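Practical Manipulation, Handout 4
Comparing grippers without fooling yourself
Notes by Imke Buschmann, revised 2018-03-03

Before you start

You should have read Handout 3 on calibration. If you have only skimmed it, the first bench session will make this plain to everybody, including Gayan Mridha, who marks it.

The session compares two sets of fingers, which we call Sturach and Tresis after the folders their drawings were saved in. Sturach fingers are stiff and narrow. Tresis fingers are wider at the tip and give a little when they close. Students arrive with a firm opinion about which is better, usually based on which pair they happened to pick up first. Please leave it in the corridor with the wet coats.

What we mean by "better"

A gripper is better for a task, on a bench, with a given person driving it. Take away any of those and you have an advert. Last year's reports contained the sentence "the soft fingers performed well" 11 times and it never once said at what. Write down the task first. Write down what counts as a success. Then touch the controls.

For this course a trial succeeds if the object ends up where the task sheet says, the right way up, and has not been dropped on the way. Dropping it and picking it up again is a fail with a happy ending. Record it as a fail.

Sources of trouble, in the order you will meet them

Speed. Everyone drives faster on the second set of fingers because by then they know the task. If you always test Sturach first, Tresis will win, and you will have measured your own practice. Swap the order halfway through. Alois Hubmann's group swapped the fingers but forgot to swap the labels on the log, and their results are still used in the lecture on bookkeeping.

Closing force. The Mondal controller takes a number from 0 to 2,000 and does not say what the number is a number of. Treat it as a setting and report it as one. Do not write "newtons" after it. The value we use for cables is 778, which Vasilică Hodoroagă arrived at by going up until the plug stopped slipping and down until the insulation stopped complaining.

Camera view. A camera on the wrist sees the fingertips well until the moment they close, when it mostly sees the thing you are holding. The fixed view sees the whole bench and is poor on small gaps. Say in your report which view you were using when you decided the grasp was good. "Both" is allowed only if it is true.

Cables. They are the reason this handout is longer than Handout 3. A block stays the shape it was. A cable has its own ideas, and it remembers the drawer it lived in. Two arms help, one to hold and one to guide, but they also give you twice as many chances to pull the wrong bit. Move one arm at a time until you are bored, then carry on moving one arm at a time.

The cable board

The second half of the session uses the white board with the connectors on it. Rigid objects come first, to give you a baseline and some confidence. The board then takes the confidence away.

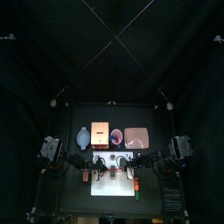

Fig. 1. Two-arm bench with the cable board. Both grippers are over the board, and the rigid objects are in a row at the back.

Start with the black cable on the left of the board. Grip, lift clear, hold still, put down. Repeat on the right with the other arm. Leave the thin red wire alone for the first round; it is for groups who finish early, of whom there have been few. Keep both wrists high when you cross from one side to the other. The arms have no manners and will not make way for each other.

If a finger catches in a loop, open the gripper and stop. Do not reverse out. Reversing feels clever for as long as it takes the loop to tighten.

What to hand in

One table per set of fingers, with every trial in it, including the ones you would like to forget. One paragraph on where each set failed. Half a page comparing the two, with the controller setting and the camera view stated. No photographs of the team, please.

Anoma Karunaratne holds the spare fingers and the small hex key. The hex key is signed for.

Reading for next time: Trunell notes, section 4, on choosing fingertip pads. Skip the part on suction, which we come to later in March if the pump is back.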